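Wostis news, and a word about the tea

Well, we got through the winter! Back in December I moaned in this newsletter about the kettle at Wostis taking 12 minutes to boil, and I'm very pleased to say we now have a new one – a big shiny thing from Robichaud that does three pots at a go. Thank you to everyone who put coins in the jar. It came to 72 pounds, which paid for the kettle and left enough for a proper biscuit tin (the old one had lost its lid and the custard creams were going soft by lunchtime).

So now the argument has moved on to the tea itself. I've always bought the Wasik bags because they come in a box of 800 and I only have to carry one home on the bus. Some of you think they taste of cardboard. I don't mind them if they're left alone for a good few minutes, but I do take the point, and I've bought a small packet of the Avus leaf to try next time. It's dearer, and somebody will have to wash the strainer, but it smells lovely and I had two cups of it at my sister's without wanting sugar.
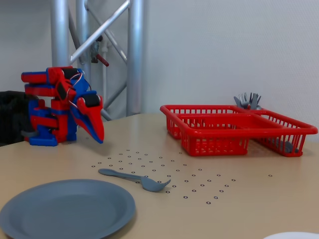

One reader wrote in to say that leaf tea is wasted on anyone who puts the milk in first, and that she'd sooner bring her own flask than go without her Wasik. Fair enough! I'll keep both on the go until the big box is nearly finished and then we can have a show of hands. Mugs are still short, by the way, so if you've any spare at the back of a cupboard, please bring them along.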